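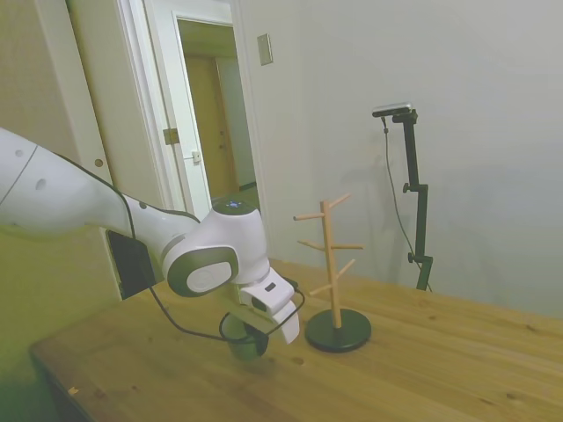
According to one reader at Tindell, mugs hung straight from the washing-up bowl leave drips on the table and a pale ring under the stand. The advice below has been revised with that remark in mind.

## Hanging mugs and cups on a wooden stand

- Dry each mug fully, including inside the handle, before hanging it.
- Fill the lower pegs first. Place the second mug on the opposite side to the first so that the weight is shared.
- Heavy mugs belong near the base. Light cups may go at the top.
- Leave a hand's width between the stand and the wall.
- Do not hang a mug with a cracked handle.

**Care of the wood.** Wipe bare wood with a well-wrung cloth and let it dry in the open air. It should not be soaked or put in a dishwasher. If a peg works loose, apply a little wood glue and leave it for 8 hours before use.

**Care of the table.** Lift the stand once a week and wipe underneath it. Grit caught below the base will scratch a wooden top.

Fevby Household Advice, kitchen sheet 17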